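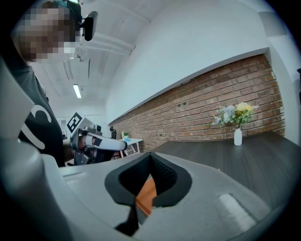

A reader of my last column wrote in to say that I was wasting everyone's time with padded jaws, that a parallel gripper with hard fingers and a decent force limit would pick up anything I cared to put in front of it, and that people who fuss over the shape of the pad are usually avoiding the harder business of teaching the arm what to do. The letter was friendly enough and quite long, and it was signed only Trendis, which I take to be the shop and not the person. I've been chewing on it ever since.

I agree with more of it than the writer probably expects. When we started comparing hand-held grippers at Ziradow, back in April, I was sure the hardware would settle everything. I had a spreadsheet with a column for pad stiffness and another for opening width, and a third column whose heading I can no longer explain. We had 42 objects set aside, most of them out of my own kitchen (my family has been very patient about the good spoons), and 2 designs to try on them. One was the Kosau, with straight, hard fingers. The other was the Stöckli, with soft pads that meet in a notch and open into a V.

Well, the spreadsheet was not much help. On boxes and books and anything else with honest flat sides, I could not have told you which gripper I was holding if you had covered my eyes. Both of them did the job, and I spent a whole afternoon writing "fine" in one cell after another. If your work is boxes, my correspondent is right and you can stop reading and go have lunch!

Where we part ways is on the round things, and the tapered things, and the things with handles. A V-shaped notch does a lovely bit of work for you there, work you would otherwise have to do with your wrist. You come in a little crooked on the handle of a ladle and the two slopes nudge it toward the middle as you close. With straight fingers you have to come in square, or the ladle swings, and then you let go and try again, and by the tenth ladle you are muttering. I kept a log of 103 grasps on the rounded objects alone, and what struck me when I read it over was how much of my own handwriting was about my elbow. "Had to lift elbow." "Elbow again." The notes from the V jaw hardly mention it.

Now, I know the answer to that. A robot has no elbow to complain about, and it can come in square every single time if you ask it nicely. But the whole reason for using a hand-held gripper is that a person shows the motion first and the arm learns it afterward. Whatever awkward little dance the person does with the tool ends up in the recordings. If I have to hitch my shoulder to get hold of a mug, the arm is going to be taught a hitch. So I would say that the pad is part of the teaching, and that the time spent fussing over it comes back to you later, when you are sorting out good demonstrations from clumsy ones.

Mind you, I have complaints about the soft pads too. They pick up crumbs. They hold on a moment too long when you are setting down something light, so you end up giving a tiny shake, and that shake goes into the recordings along with everything else. And a V is a poor shape for picking up a sheet of paper or a coin, where straight fingers with thin tips win so easily that I stopped bothering to write down the results. I would also like both makers to think harder about bulk. A big smooth housing is comfortable to hold, and then you reach between two glasses with it and remember how wide your hand has become.

My correspondent's last paragraph asked what I would buy if I could have only one. I have gone back and forth on it. For a household sort of job, with cups and bottles and a drawer full of odd utensils, I would take the soft V and put up with the crumbs. For a packing bench I would take the straight fingers and never look back. What I would not do is decide from a data sheet. Borrow one, sit down with the clumsiest things in your own cupboards, and see what your arm has to say by suppertime.

We are planning a longer run, 2000 grasps split evenly between the two, with people who have not held either one before. I have asked Trendis for a list of objects that would change my mind, and I'll use every one of them that fits on the bench.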